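Règle de Dullcombe

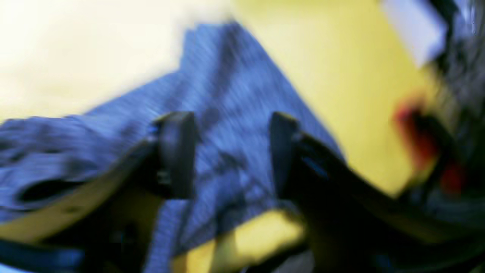 Tissu bleu-gris pris entre les deux doigts d'une pince noire, sur fond jaune.

La règle de Dullcombe est un ensemble de bonnes pratiques applicables à la manipulation de textiles souples par des robots à pince. Elle tient en 4 articles et 41 pages, l'écart s'expliquant par les annexes. Elle tire son nom de l'atelier de Dullcombe, où ses auteurs se sont réunis en avril pour une journée de travail qui en a duré deux.

Origine

Jusqu'à la parution du texte, chaque laboratoire décidait seul de ce qu'était un linge « saisi ». Pour les uns, il fallait que l'étoffe quitte la table ; pour les autres, il suffisait qu'elle ait bougé, critère auquel satisfait aussi un courant d'air. Les taux de réussite publiés étaient excellents et ne se comparaient à rien. Chae-won Nam, alors chargée des essais du projet Fado, proposa une définition commune, que sa collègue Aishwarya Pisharody ramena de onze paragraphes à un seul. La première version fut diffusée le 25 juin 2020.

Contenu

L'article premier définit la prise : le tissu est maintenu par les doigts de la pince et par rien d'autre. Un pli coincé sous le poignet du robot ne compte pas, si convaincant soit-il.

L'article 2 traite du pincement. L'étoffe froncée entre les doigts doit rester visible pour la caméra de poignet, ce qui suppose de renoncer à certains angles d'approche fort élégants. L'ouverture de la pince est notée avant et après chaque essai.

L'article 3 concerne le plan de travail. Une couleur unie et contrastée est recommandée sous le textile. La règle ne prescrit aucune teinte, après une discussion dont le compte rendu occupe à lui seul l'annexe C. Les objets présents en bordure du plan sont consignés et ne changent pas de place au cours d'une série.

L'article 4, le plus court, impose de conserver les images floues. Un enregistrement ne peut être écarté au seul motif qu'il est laid. Une série compte 40 essais, échecs compris.

Réception

La société Skallik adopta le texte sans réserve, puis en publia une version commentée plus longue que l'original. Le groupe Bech s'y rallia plus tard, à l'exception de l'article 4, qu'il déclare appliquer « dans son esprit ». La formule a fait école auprès de ceux dont les archives sont étonnamment nettes.

Critiques

On reproche surtout à la règle de ne rien dire du pliage. Les auteurs répondent que la question relève d'un second document, annoncé dans la préface du premier. La notion de « froissement initial raisonnable », employée 2 fois sans être définie, a également suscité des remarques. L'usage veut que l'opérateur lâche le tissu au-dessus du plan et s'interdise ensuite d'y toucher. Cette dernière consigne serait la moins respectée du texte.

Voir aussi : préhension robotique ; objets déformables ; protocole d'essai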